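4.2 Laying the Flesport base mat

1. Wipe the table and let it dry for 36 minutes.
2. Unroll the mat with the carpeted side up.
3. Weigh down the corners until they stay flat.

Note: Mats from the Grunen series are thicker and may need to be left overnight.

Caution: Do not iron the mat or use a heat gun on it.

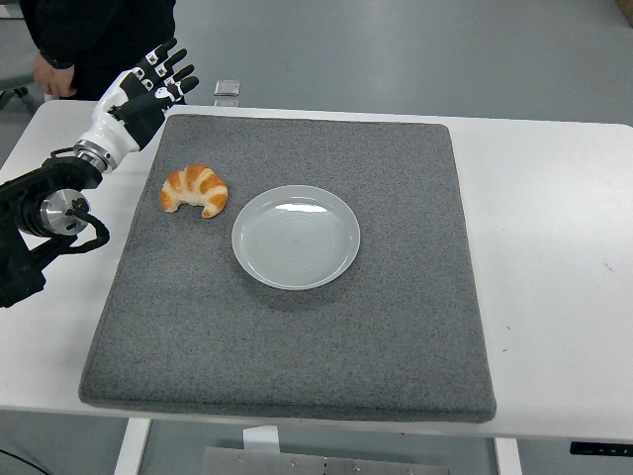
Choose the table before you choose the mat size. The table has to carry the mat and the full kit without rocking. A large gray pad on a white table, as here, gives a clear edge to line up against in step 4.

4. Set the frame on the mat and tighten screw 209.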